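Trovell karaoke microphone: a long review from someone who sings badly and often

30 Jun 2019

I bought the Trovell back in March, mostly so I'd stop singing teen sitcom theme songs into a hairbrush. I've had it long enough now to have real opinions, and a few of you asked for them in the comments, so let's go! 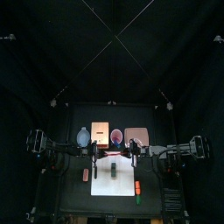
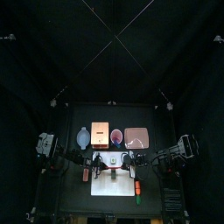
Quick background for anyone new. I run a little watch-along blog where I go back through the kids' and teen shows I grew up on, one season at a time, and at the end of each season I record myself singing the theme song. I can't really sing. The readers seem to like it anyway (or they're being nice), and my old setup was my phone propped against a cereal bowl, so anything was going to be a step up.

The Trovell is one of those all-in-one wireless mics with the speaker built into the handle. You pair it with your phone, play a backing track, and your voice comes out on top of the music. I'd had a Drelmont before it, the cheap one, and it died on me halfway through a Christmas special. No warning, just a long squeal and then nothing. So my bar was low.

First thing: the sound is good. Way better than I expected from a speaker that size. Voices come through clear and a bit warm, and the music doesn't turn to mush when you push the volume up, at least until you get near the top. Past that it gets buzzy. I keep it a couple of clicks below the max and I'm happy. In my living room that's plenty loud, and my downstairs neighbor would probably say it's more than plenty.

The echo knob is the star of the show. A tiny bit of echo makes me sound like I've had lessons. A lot of echo makes me sound like I'm doing a ballad at the bottom of a swimming pool, which was perfect for the big breakup episode in season 2 of the show I'm on now. Turn it all the way off and you hear every single thing you're doing wrong, so I don't do that anymore.

Pairing was fine on my phone and a pain on my tablet. It found the tablet, lost it, found it again, and then announced in a very cheerful voice that it was connected when it was not. I did the usual off and on routine and it held after that. There's also a small lag between the backing track and your voice if you stand far from the phone. Stay in the same room and you won't notice. I wandered into the kitchen for a drink mid-chorus and came in late on every line.

Battery! The box promises all evening, and I guess that depends on your evenings. Mine gave up during the second half of a finale party, with four of us trading it back and forth at full volume. On a normal recording night it lasts with room to spare. Charging is slow, though, so plug it in the night before. You can't sing while it's plugged in either, because it hums, and the hum shows up on recordings.

Recording is where I have my one serious gripe. You need the Bai app to save your takes, and the Bai app is not great. It wants you to make an account, it wants to show you other people's duets, and it buried the save button in a menu I had to go looking for. The free version also stops saving at 20 recordings, and then you have to delete old ones. I lost a pretty decent cartoon medley that way (I thought I was deleting a test file) and I'm still sore about it. Lately I've been skipping the app and filming on my phone with the mic just playing out loud into the room. The quality drops a little and my mood improves a lot.

There's a voice changer too, with a robot, a chipmunk, a monster and something called "idol" that makes me sound like I have a cold. My niece thinks the chipmunk is the funniest thing ever made. I used it once on a closing theme and got more comments than I've had all year, so what do I know.

I did try a friend's Domura before writing this, to be fair to everybody. It's heavier, the echo is smoother, and the lag is gone. It also costs nearly double and the buttons are so small I kept muting myself. If you're recording covers you really care about, go try one. For yelling along to an opening theme with your friends on the couch, I'd stay with the Trovell.

I'd give it four stars out of five, with the missing one going straight to the app. The season 3 theme goes up next week and it has a key change in it, so wish me luck.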